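How Your Elbow Works
Jun 5, 2023 – by the Fosance Kids desk

Your elbow is a hinge joint. It lets the arm fold and straighten, much as a door swings on its hinges.
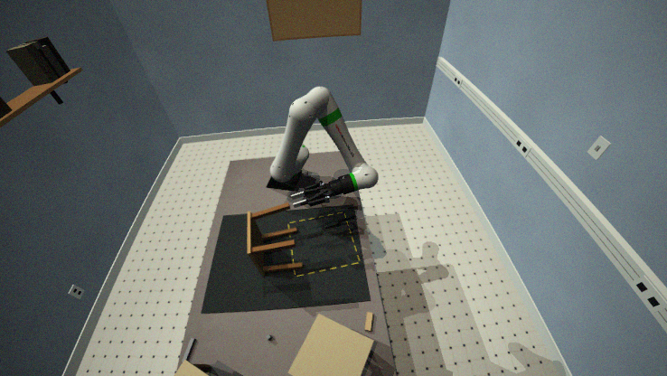
One reader in Jekberg wrote to ask why the elbow stops when the arm is straight, and whether it could be trained to go further. It cannot. A hook of bone at the top of the ulna fits into a notch in the upper arm bone. When the hook fills the notch, the joint locks.

Two muscles do most of the work. The biceps pulls the forearm up. The triceps, at the back, pulls it straight. Muscles can only pull – they never push – so joints need them in pairs.

The joint is kept slippery by a thin fluid, held at normal body temperature or a little below 37 degrees Celsius. Smooth cartilage covers the ends of the bones.

Try this: bend one arm slowly 30 times with your other hand on the biceps. Feel it get shorter and thicker.

Last updated: January

Related
Why Knees Click
What Is Cartilage?
The Bones of the Hand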